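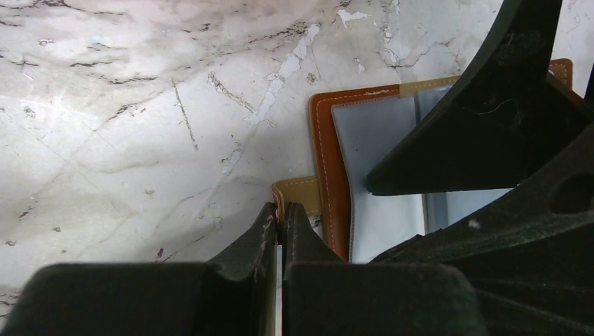 3.2 Card holders and sleeves

Small leather goods were handled on a marble surface. The holder pictured at the head of this section has a brown leather cover, a strap and clear plastic sleeves. We treated the strap as part of the holder and gave it no label of its own.

Figure 3. Open card holder with a dark grey card marked "VIP" in the sleeves.

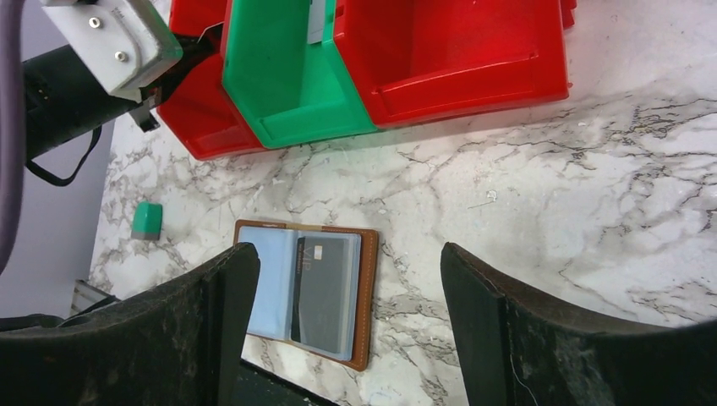

Department of Household Studies, Milberg

Cards left in their sleeves were recorded with the holder. Thomas and Chettiar labelled all 2947 entries in April, and Krishnan checked 100 of them again. Disagreements mostly concerned the words "wallet" and "folder".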